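设备预算那场 讲稿备注(自己看的,别投屏)

开场别寒暄太久,上一位多半会超时。直接说:今天不讲算法,讲钱。布料整理这条线,下一轮买什么、先买什么、什么不买。

先报总数。这一轮申请 80 万,含税,含运费,不含人工。有人会问人工,答:人工走另一本账,会后找 Soledad Rivadeneira 要表。

第一块,手持夹爪。现在手上的不够用,排队排得厉害,上午一组下午一组,中间还要充电、导数据。打算再添 10 套。报价拿了两家,Stosta 和 Pranby。Stosta 单价 3,927 元,交期 14 天,Pranby 便宜一点但是指垫要另外买,算下来差不多。倾向 Stosta。这里停一下,看看台下有没有人皱眉。

指垫是耗材!去年预算表里写成了固定资产,被财务退回来,这次单列一行。软布、厚布磨损不一样,备件要按厚布的量去备。弹簧、转轴也各留几份,别等坏了再下单。

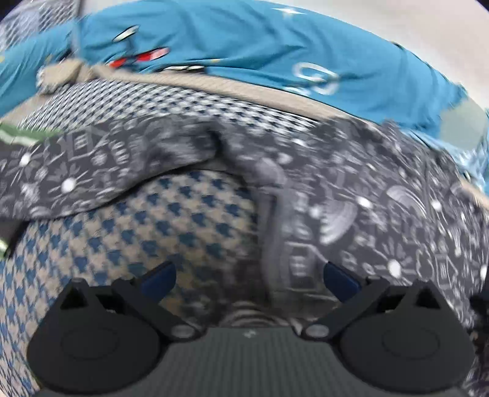
第二块,布料本身。每次都有人说布还要花钱买?要的。素色的不够,一定要有印花、格纹、条纹混在一起,堆起来边界看不清楚,这才是客户那边真实的样子。旧布可以收一部分,但是洗涤、登记、编号都要时间,时间也是钱。建议新旧各半。千鸟格那种多买几块,不同大小的格子都要,涂鸦印花也要。

(如果有人问为什么不用仿真代替:仿真也在做,不冲突,不在这张表里。别展开,一展开就回不来了)

第三块,固定工位。机械臂这轮先不买,重复一遍,先不买。理由两条。一是手持数据还没采够,臂来了也是放着吃灰。二是 Maksymiv 那边的场地要到七月才腾出来,地面承重还没人去量。想要臂的同事可以先借 Zikudeo 项目那台,下午四点以后基本空着,自己去登记。

第四块,存储和网络。这块最容易漏。视频一多硬盘就满,去年临时加盘,比计划内采购贵了不少。这次一次买足,加一份异地备份。交换机顺便换掉,老的那台老是掉线,已经重起过无数次了。

付款节奏:夹爪和指垫第一批,下单付一半,验收付一半。布料随买随报,发票抬头别写错,写错了重开要等很久。存储第二批。工位的钱只留个口子,不锁。

风险讲快一点:交期拖延,汇率,还有就是采购系统本身,审批卡在谁那里都有可能。缓冲留在总数里了,没有单独列,被问到再说。

验收标准要提一句。不能只看通电,要夹够次数,薄的厚的都夹,开合有没有卡,指垫有没有歪,记在表里签字。上次就是没签字,后来退换扯皮扯了很久。

最后要台下做的事:各组把下半年的用量报上来,按采集小时报,不要按套数报,按套数大家都会多报。模版在共享文件夹,文件名带“v3”的那个,v2 有公试错误别用。

提问留五分钟。问价格的现场答,问型号参数的记下来回头发邮件。翻页器记得还给前台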